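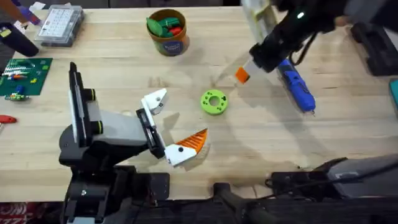 Both arms on the bench, left gripper open, green ring between them

Left gripper lets go of parts halfway through a move
Posted by Olaniyan, 2022-01-19

Hi all! I've got two arms on one table and the left one has started dropping things. It closes on the green ring fine, lifts it, and then somewhere on the way over to the right arm the jaws pop wide open. No error, nothing in the log. It did it 4 times last night (the ring bounced off the screwdriver once, yikes). Fingers are printed, with the orange ribbed pad on the lower one. I already swapped the pad and re-ran the homing. What else should I look at?

Plivia
Sounds like the gripper motor is cutting out. Mine did this back in June — the overload limit was set to 100 and it tripped every time the arm sped up, then reset itself so fast the log missed it. Try a slow move and see if it still drops. Also check the cable where it bends at the wrist, wiggle it with the jaws closed on something soft. And please keep your hands out from between the arms while you test, and have the power switch where you can reach it!

Romau
same thing here, new cable fixed it

Isow
What's your command timeout? If it's 1000 ms and your script stalls, some controllers go back to the open position. I'd rule that out before buying anything.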